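Viktória Jakab
Posts from Tuesday evening

1/ A short thread about medication lists, written after my second year on the ward desk at the Clarumside clinic. I work with the lists every day, so please forgive the length.

2/ When a patient moves from one doctor to another, the list of medicines should move too. In our region it moves by fax, by phone, or in the patient's handbag. All three are in use this week.

3/ In November we began to compare. For each new patient we put the list from the family doctor next to the list from the pharmacy, and next to what the patient tells us at the desk.

4/ We compared 2,746 lists. In 1,903 of them, at least one line was different. Sometimes it was a small thing, a dose written in another way. Sometimes it was a blood thinner that one side had stopped and the other side had not.

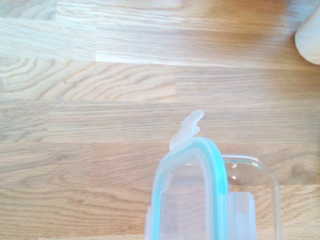 Hamish Sutcliffe replied: Does that count over-the-counter things? My mother takes four supplements and no list has ever had one of them on it.

5/ Hamish, yes, we count them if the patient mentions them. Many do not mention them. They say "no medicines" and later, at the door, they remember the sleeping tablets. Now I ask about tablets, drops, creams and teas separately. It takes longer and I get better answers.

6/ The software is a part of the problem. The clinic uses Castora and the pharmacy uses Rakena. Each can export a list, but Castora writes the brand name and Rakena writes the generic name. A tired person at seven in the morning can read this as two medicines.

7/ My colleague Kumaresan Thomas made a sheet with the names side by side. It has grown to 20 pages. I keep it printed, with coffee on page 3.

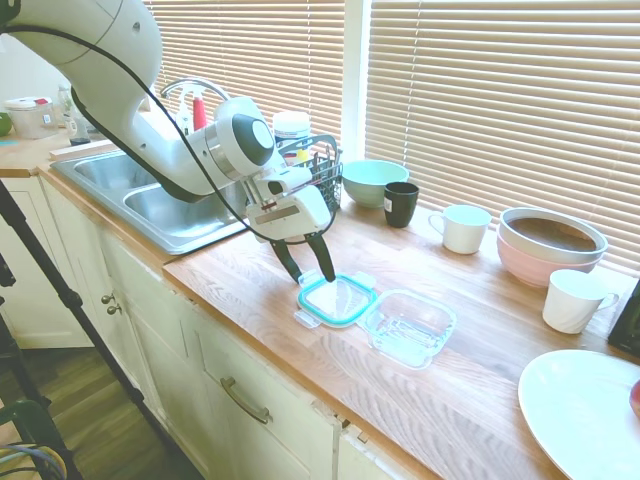 8/ The sheet helps with names, but it does not help with dates. A list without a date is the one I trust least. If I could change one thing tomorrow, I would put "last checked on" at the top of every list, in large letters, together with the initials of the person who checked.

9/ Patients can do this at home also. Write the date. Write what you stopped taking, and who told you to stop. This second part is almost always missing, and it is the part for which I must telephone.

10/ We will stop comparing when we reach 3,000 and then I will post the numbers by type of error. Ruby-Lee Ormsby has asked me for the blank form, I will send it tomorrow before noon. If somebody else wants it, please write under this post.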